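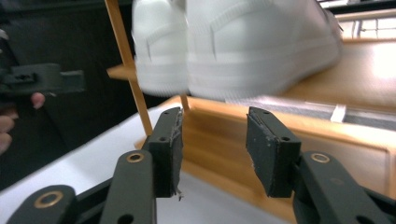
Banco de pinzas: comparativa de almohadillas en Worulik

En agosto dedicamos las sesiones de manipulación a una sola pregunta: cuánto influye la almohadilla del dedo cuando el objeto es blando, claro y tiene forma irregular. Elegimos zapatillas porque juntan en poco espacio una suela rígida, una puntera que cede y unos cordones que se enganchan con facilidad.

Las pinzas manuales son las de varillaje paralelo que ya usamos en primavera, con casquillos de latón en los pivotes. Se compararon dos recubrimientos: la espuma negra de Gekotel, que venía montada de serie, y una lámina de silicona de Vogler pegada sobre el mismo dedo. El controlador de registro fue en todos los casos el de Nelero, sin cambios de configuración entre series. 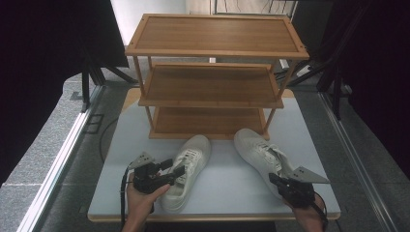
La tarea consistía en coger las dos zapatillas de la mesa, una con cada mano, y dejarlas en un estante del zapatero. Hicimos 46 repeticiones con cada recubrimiento, en tandas de 8, con una pausa para revisar los tornillos y limpiar los dedos. El operador podía elegir por dónde agarrar, siempre que no apoyara el calzado contra la madera para recolocarlo.

Con la espuma hubo cinco caídas. Casi todas ocurrieron al agarrar por la puntera, donde el material se hunde y los dedos acaban cerrando en ángulo. Con la silicona hubo más, 16, repartidas entre la puntera y el talón. La lámina resbala en cuanto coge polvo y obliga a apretar más el gatillo, cosa que se nota en la muñeca al final de la tanda.

La espuma tiene su propio problema, que es el desgaste. Los bordes se deshilachan y quedan restos pegados en la cara interior. De momento no hemos visto que eso empeore el agarre, pero cambia el aspecto de los dedos en la cámara de la pinza y conviene tenerlo en cuenta si las grabaciones se van a usar para entrenar.

Qué vimos en cada zona de agarre:

- Suela: es la zona más fiable con los dos recubrimientos. El canto da apoyo a los dedos y la zapatilla gira poco al levantarla. 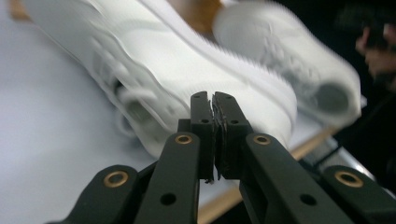

- Talón: bien con espuma, irregular con silicona. Hay que entrar recto y cerrar despacio.

- Lengüeta y cordones: solo sirven para recolocar. Si se levanta el peso desde ahí, la zapatilla se balancea y es difícil acertar con el estante.

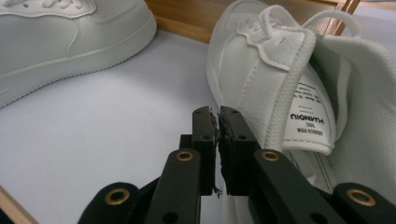
Pinza con almohadillas de espuma gastadas, delante de una zapatilla con la lengüeta vuelta hacia fuera.

Seguiremos con la espuma y pediremos un segundo juego de almohadillas para cambiarlas a mitad de campaña. La silicona queda guardada para piezas rígidas. Falta repetir la serie con la cámara de la pinza a menor exposición, porque en los movimientos rápidos el blanco del calzado se emborrona y se pierde el borde de la suela. Los registros de las dos series están en la carpeta compartida de Worulik, dentro del apartado de pinzas manuales.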